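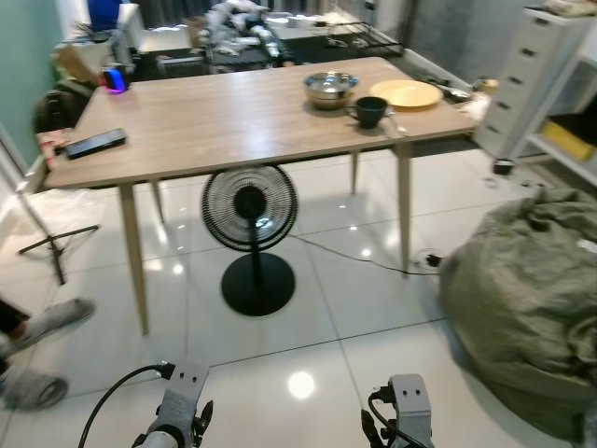
Storing and sharpening children's coloured pencils

Store pencils flat or tip up in a rigid container. Dropping them cracks the core inside the barrel, and a cracked core keeps snapping in the sharpener however carefully it is turned.

Sharpening

Hold the pencil still and rotate the sharpener. Use a hand sharpener with a fresh blade; wax cores clog a dull one quickly. To clear wax from the blade, sharpen a plain graphite pencil for 2 or 3 turns.

Stop when the cone is even. A long point breaks under a child's grip, so blunt it slightly on scrap paper.

Short pencils

Below 8 cm, fit an extender with a sliding collar. Tighten the collar only until the barrel stops turning.

Wax marks on a sealed tabletop

Lift the bulk with the edge of a plastic card. Wipe with a damp microfibre cloth and a drop of dish soap, following the grain, then dry. Test any solvent on the underside first.

Last revised 3 November 2021, H. Jansen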